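集邮册里的旧封要不要拆下邮票？顺便问寄存和邮资的事

版块：集邮与邮政 / 新手求助
标签：实寄封，水洗，邮戳，保存

提问者：河边老屋

家里长辈留下两箱东西，大部分是信封，少部分是已经剪下来的信销票，没有夹册子，就那么摞着，中间隔着旧报纸。我大概翻了一遍，登记下来的有743件，其中信封占大头，明信片也有一些。最早的一件没有邮票，是折起来的信纸，外面写着地址，背后有蜡封的痕迹，里面落款是1805年，外文，看不太懂。其余多数是上世纪中期以后的普通信件。

我自己以前没有集过邮，只是小时候跟着同学泡过邮票，知道用清水泡一泡可以揭下来。现在的想法是把信封上的邮票都泡下来，插进册子里，信封就不留了，因为实在占地方，而且有些信封已经发脆，边上掉渣。但家里人说信封上有邮戳，不要动。两边说得都有道理，我拿不定主意。

具体想问的是：

一、普通的平信封，邮戳盖得不清楚的，有没有必要整封保留？
二、那件1805年的折叠信应该怎么放？能不能压平？它现在折痕处已经有一点裂。
三、有一批信封是受潮粘在一起的，大概一指厚的一叠，怎么分开？
四、我打算把其中一部分寄给住在国外的一位亲戚，整箱寄还是分开寄？走挂号还是走包裹？

我住的地方夏天很潮，没有专门的房间，只有一个卧室柜子。预算不多，不想买很贵的设备。谢谢。

补充一句，有人私信问是不是要卖，暂时不卖，先整理。

回答者：Lieven Leemans

先说结论：在搞清楚之前，一枚都不要泡。

泡下来是不能还原的。邮票离开信封以后，邮戳只剩下票面上的那一角，寄出地、经转地、到达时间这些信息大多在信封的其他位置，背面的落地戳更是完全丢掉。普通邮票单枚的信销票很常见，而同一枚邮票贴在一个邮资正确、戳记齐全的实寄封上，对研究邮路和资费的人就有用处。你那些信封里，哪怕邮票是最普通的，只要邮资标准用得少、使用时间短，或者是从一个已经撤销的小局寄出来的，整封都值得留。

戳不清楚的怎么办？先看正反两面。正面的销票戳不清，背面的到达戳有时很清楚。还要看有没有欠资戳、退回批条、改寄地址、检查封口条。这几样有一样就留。都没有，封又破得厉害，可以放到一边最后再决定，也不着急这一时。

那件折叠信属于邮票出现以前的东西，和后面的信封不要混放。几点建议：

不要压平。折痕已经裂了，硬压会裂到底。保持它原来的折叠状态，放进比它大一圈的无酸纸夹里，平放，上面不要摞东西。

不要用透明胶带补裂口，什么牌子的都不行。胶会渗进纸里发黄，以后去掉很麻烦。

蜡封的部分不要受热，不要放在柜子靠暖气或者靠外墙的一侧。

想看里面的内容，打开一次，拍清楚，以后看照片。信封外面如果有手写的数字，很可能是邮资标注，一并拍下来。收信人付费和寄信人付费的写法、墨色在不少地方有区别，但各地规矩不一样，要先认出寄出地才好判断，不要急着下定论。

粘在一起的那一叠，不建议整叠下水。信封上的墨水多半会晕，尤其是紫色和蓝色的。可以做一个简单的回潮盒：一只带盖的塑料盒，底下铺拧干的湿海绵，上面架一层网，信封放在网上，盖好，隔几个小时看一次。胶软了就用平头镊子或者薄竹片慢慢挑开，挑不动就放回去继续等。分开以后夹在吸水纸之间，压一本书，每天换纸。整个过程要盯着，放过夜容易发霉。先拿里面最不要紧的试。

湿度方面，你说夏天很潮，那么柜子里放一只湿度计比什么都实在。湿度长期超过70就要处理，可以用能反复烘干的除湿剂，放在柜子角落，不要和信封直接接触。册子竖着放，不要塞太紧，隔一段时间翻一翻。普通软塑料袋尽量不要用，有的含增塑剂，时间久了会和邮票粘住，买的时候看清楚是不是聚酯或者聚丙烯的。

旧报纸全部换掉。报纸酸性大，接触过的信封已经发黄的地方没有办法恢复，但可以不让它继续加重。

邮寄的问题我不太熟，留给别人说。

回答者：Fiklow

我的做法比较粗，供参考。

我没有那么讲究，普通封我是泡的。十来年前接手过一批，单位退下来的公函封，一样的邮票一样的戳，几百个，全留着没有意义。我挑了戳最清楚的留下整封，剩下的剪下来泡了跟人换。所以要看你那批里面重复的多不多。如果都是同一个寄信人寄给同一个收信人，那反而是一套东西，拆散了可惜。

泡的话用凉水，彩色信封单独泡，会掉色。揭下来正面朝下晾。

上面说的回潮盒我试过，管用，就是慢。

回答者：Sándor Hegyi

前面两位把保存讲得差不多了，我补充整理顺序和邮寄。

整理顺序我建议先按寄出地分，再按时间排，不要一上来按邮票图案分。理由很简单，信封上的时间和地名是现成的，按这个排，自己不认识邮票也能做，而且排着排着就能看出邮资在哪个时候变了。每一件给一个编号，用软铅笔轻轻写在护袋外面的纸签上，不要写在信封上，更不要用圆珠笔。登记表不用复杂，编号、寄出地、到达地、邮戳日期、邮资合计、备注，这几栏够用。日期认不出来就空着，不要猜。

已经剪下来的散票可以和信封分开做。桌面要干净、光线要均匀，手边放一两只分格的小盒子，镊子和纸签各占一格，免得和邮票混在一起。 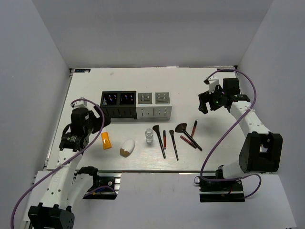 散票先挑破损的：缺齿、揭薄、折痕，对着灯看背面就能看出来。破损的也不要马上扔，有的戳很好，可以当戳票留。带纸剪下来、四周还有余边的，如果戳是完整的，就保持带纸的样子，不要再去泡。这种剪片比单枚票多保留了一整个邮戳，换票的时候也有人专门要。

再说邮寄。

分开寄，不要整箱。丢一件和丢一箱不是一回事。我自己的习惯是分成2批，第一批到了，对方清点完，再寄第二批。寄之前每件正反面都拍照，登记表自己留一份，另一份放在包裹里面，不要只贴在外面。

挂号信适合小件，有编号可以查，但赔付额度通常不高，而且各国邮政对集邮品、旧物的规定不同，有的不接受按保价办理，有的要求写明是收藏品。这个必须到窗口问，网上别人的经验隔一年就可能变了。海关单如实填写，写清楚是旧信封，不要写“文件”了事，也不要写“礼品”图省事，被查到以后退回来，一来一回更容易损坏。

那件1805年的折叠信，如果打算寄出去，先查两件事：寄出国对这个年代的纸质物品有没有出境限制，收件国有没有申报要求。有些地方对超过一定年限的手稿、文书管得很严，要先办手续。查不清楚就先不要寄。我个人会把它留在手里，给亲戚发清晰的照片。

包装方法：信封先入护袋，两面各垫一块比信封大的硬纸板，用纸条扎住，不要用橡皮筋，橡皮筋会勒出印子，老化以后还会粘。外面再套一层防水的袋子，袋口折好，最后放进硬纸盒，空隙用白纸团填满，摇一摇没有声音才算好。我从Kozma往Grondach寄过几次，都是这样包的，收到时没有折角。避开雨季寄，路上最长可到两个月。

另外，邮票不要贴得太随便。既然是寄给懂得看信封的人，窗口通常可以要求用邮票付邮资，并且请营业员手盖日戳，盖清楚一点。能不能办要看营业员和当时忙不忙，下午刚开门那阵子人少，好说话。

追问者：河边老屋

谢谢三位。先不泡了。昨晚把旧报纸都抽出来了，发现里面夹着十几张没寄出去的空白明信片，也一起登记。重复的公函封也有，但不多，打算都留着。

回潮盒我用保鲜盒试了最外面的一个信封，放了一个下午，胶口开了，墨水没有晕。剩下的慢慢来。

折叠信外面确实有手写的数字，像是一个7或者1，上面带一横。我拍好以后另开一帖，请认得的朋友看看。

回答者：Sándor Hegyi

另开帖的时候把背面也拍上，旁边放一把尺子。数字先不要描，也不要调色，原样发就行。

回答者：Kindumik

同样的问题，搭车问一句，首日封也要入护袋吗？还是放原来的纸套就行？我的纸套有点黄了。

回答者：Lieven Leemans

纸套发黄就换护袋，纸套可以另外收着，别和封贴在一起放。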